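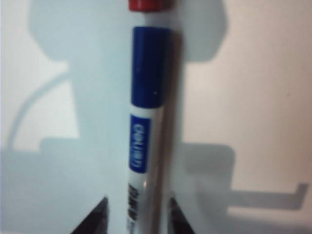

Arvo Kemppainen
Maintainer, Homska marker log

Filed under: Open data > Offices & classrooms > Supplies
14 shares | 6 comments

Homska marker log: README

Welcome, and thank you for looking in! The Homska marker log is a plain table of whiteboard markers and what became of them: the day number each one was opened, what color it was, which board it lived beside, and what people noticed about it until it went in the bin. It began as a sheet of paper taped inside the supply closet at Homska (our shared study building) and grew a good deal larger than I had planned, mostly through my own stubbornness and the patience of everyone who teaches upstairs.

There are 793 markers in the log and 3,146 notes about them. A marker may have one note or a dozen. Some of the notes are very short ("squeaks") and some go on for a paragraph, and I have left them the way they were written, apart from taking out people's names.

What is in the folder

markers.csv has one row per marker. notes.csv has one row per note, joined to the first file by marker_id. boards.csv is a small extra table listing the boards, with their size and surface where I knew them. If you open these in a spreadsheet, please set marker_id to text first, or the leading zeros will vanish and nothing will join up. I have done this to myself more than once.

How we write down color

This needs a longer explanation than you would think. We record the cap and the barrel separately, in cap_color and barrel_color, and then anything printed on the barrel goes in barrel_marks. A marker with a red cap can perfectly well have a white barrel with a long navy band and a little blue "deli" label on it, and in the early months such markers were being entered as blue by whoever read the barrel and as red by whoever read the cap. The cap wins now. If you are sorting a drawer of your own, I would suggest the same habit.

The column ink_color is filled in only when somebody wrote with the marker on a board and looked. It is blank for 132 markers. Please don't fill the blanks from cap_color, tempting as it is, as caps do get swapped around when two people are tidying the same tray and chatting.

Ends are another small trap. Plenty of markers have a colored piece at both ends, a cap over the tip and a plug at the back, and both may be the same color. In the log, "cap" means the part you pull off to write, and "end" means the other one. Older notes say "top" and "bottom," and I am afraid you will have to guess there, as people store markers every which way.

Laying them out

For the monthly check (we like to do it at 4 in the afternoon, when the big table is free) the markers come out of their trays and go down flat on a white tabletop, in a line, before anyone writes in the sheet. White barrels on a white table are not the easiest thing to see, I admit, but the blue and red ends show up nicely, and a line is simple to work along from one side to the other. Try to leave a finger's width between neighbors so the print can be read without knocking the next one off its spot. This is the step everyone forgets, me included. 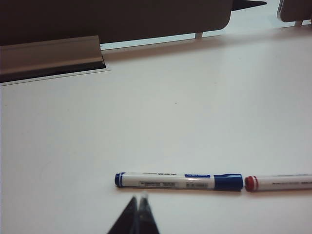
Reading the small print

Copy whatever you can make out on the barrel into barrel_marks, and write "unreadable" for whatever you can't. Lettering rubs off with handling, and the gray print goes long before the big brand name does. Barcodes we skip. The Akande building copied theirs out for a while, and the numbers are still in notes.csv under source = akande, with plenty of typing slips among them.

Known problems

July is thin, because most of the rooms were shut and the sheet stayed in the closet. The notes from Villosness use their own words for how dry a marker is ("tired," "very tired," "done"), and I have matched these to our scale as best I could in dryness_mapped while keeping the originals in dryness_raw. Corrections to the mapping are welcome.

The older paper sheets are kept in the Grarkach box. I haven't typed those up yet.

Using the log

Free to use for anything you like. A mention of Homska would be kind.

We use cookies to remember your settings. Accept | Manage choices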